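Play food table, bench notes
Monday, November 15, 2021

Finally got to spend a whole afternoon on the play kitchen set and I am so pleased with how it's shaping up. Writing this down while it's fresh, and for whoever picks up the Skatness sheet next.

Table height first. The last version had everything too far back and you were forever leaning. Pulled the plates forward by the width of a hand and it's a different job. Far row for plates, near side for the board, same as the sketch from August.

Plates: one food to a plate, no doubling up. I tried two foods on one plate before lunch and it just looked like leftovers. Pink has the watermelon, yellow has the banana, light green has the avocado. Yes, the banana on yellow is hard to pick out from the doorway - I like it anyway, it makes you look twice. If we swap anything, swap that one.

The round plates from the Fostau box are a great size for this. There are 25 in the box, so we can be picky about scratches. The Listar ones are deeper and the food slides to the middle every time, so those went back on the shelf. Still need to write to Machala about spare bananas, we only have 2 left and one is dented.

Cutting board: pale green, big, soft corners. Love this board. It sits flat and the food looks good against it, the watermelon most of all with all that red. Wiped it down at 40 minutes in, then again at the end. Keep it bare at the start of a round, food goes over from the plates.

The watermelon is the fun piece. It will lie on its side or stand up on its edge if you're patient, and it changes the whole look of the plate. Make a note on the sheet of which way it was, I forgot twice.
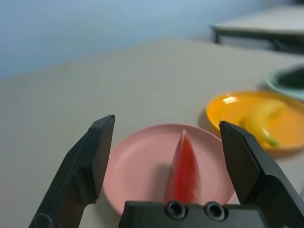
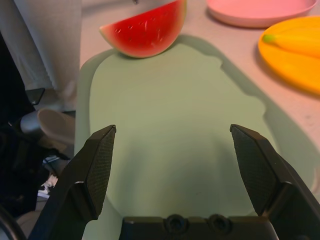
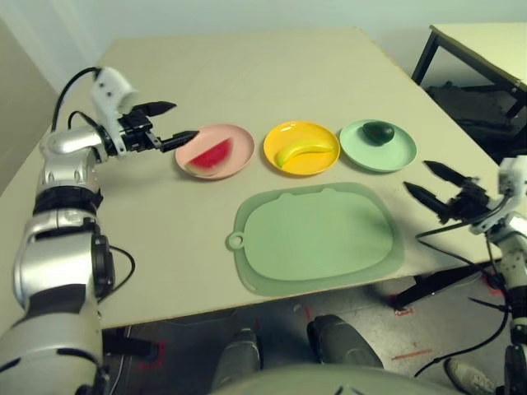
Watermelon, same piece in all three.

Comment added on the shared copy: could we try the avocado on the yellow plate and the banana on the light green one? The dark green would show up so much better there, and you'd fix the doorway thing in the same move. Also the Skatness sheet has no column for which way up the watermelon is, so I've put one in next to the plate color. Please check I spelled everything right before it gets printed.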